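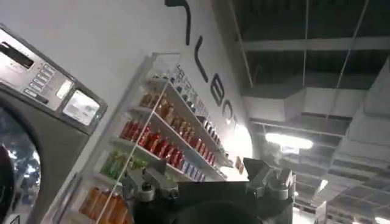 Page 9

SECTION 2: THE LAUNDRY CORNER

This section covers the front-loading washing machine and the wall shelving beside it. Read it before your first wash. Sorting and stain treatment are in Section 3.

2.1 Before you load

1. Check that the display is blank. If it shows a remaining time, another load is in the machine and you will need to wait.
2. Open the round door fully and look inside the drum. Run your hand around the top as well as the bottom, where socks tend to stick.
3. Wipe the rubber seal with a dry cloth. Pull back the lower fold and take out any lint, coins or hair clips.
4. Close zippers, empty pockets and turn dark items inside out.

CAUTION: Do not put in anything that has been cleaned with paint thinner, gasoline or dry-cleaning fluid. Hang it outdoors first and wash it by hand.

2.2 Loading and starting

1. Load items one at a time, loosely. Leave a hand's width of space at the top of the drum.
2. Put large and small pieces in together. A single heavy towel can throw the drum off balance.
3. Add detergent to the drawer. Do not go over the fill line, even for work clothes.
4. Push the door shut until it clicks.
5. Switch on at the panel and wait for the display to light.
6. Choose a program, then set the temperature and spin speed with the push buttons. The buttons are small and sit close together, so press with one fingertip and check the display after each press.
7. Press Start. The door will lock within a few seconds.

NOTE: For everyday cottons, use a spin speed of 600 for anything you plan to iron. Higher speeds leave hard creases.

NOTE: If the display shows 121, the water supply is closed. Open the tap behind the machine a full turn, switch off, wait a minute and start again.

2.3 Unloading

1. Wait for the lock to release. It can take a minute or two after the drum stops.
2. Do not pull on the door. If it stays locked and you can see water through the glass, run the Drain program.
3. Take everything out and leave the door ajar.
4. Slide the detergent drawer out a little so it can dry.
5. Switch off at the panel.

2.4 The bottle shelves

The white shelves on the wall hold bottled drinks. They are stocked by row, with the amber-brown bottles on the top shelf and the red bottles on the second.

1. Take from the front of a row and restock from the back.
2. Keep each kind on its own shelf. Check the label strip before you add to the top shelf.
3. Stand bottles upright with their labels facing out.
4. Do not lean on the clear plastic divider or use it as a handle.
5. Wipe up drips the same day. Sugar on the shelf is hard to remove once it sets.

CAUTION: Never store detergent, bleach or stain remover on these shelves — not even for the length of one wash. Cleaning products belong in the locked cupboard, in their original containers.

CAUTION: Do not stand bottles on top of the washing machine. Vibration during the spin will walk them off the edge.

2.5 Monthly care

1. Run an empty hot wash with the drum clean program.
2. Clean the drain filter. Have a shallow tray and an old towel ready — more water comes out than you expect.
3. Wipe the control panel with a soft damp cloth, along the grain of the steel. Do not use scouring powder.
4. Take down one shelf of bottles at a time, wipe the shelf and let it dry before you restock.
5. Check the shelf fixings. If one turns by hand, empty the unit and report it to Hashini Jayasinghe.

Related sections
Section 1: Keys, lights and heating
Section 3: Sorting and stain treatment
Section 4: Drying racks and ironing
Section 7: Restocking and deliveries

Porkulel House Guide | Questions: Damián Leiva, front desk | Back to top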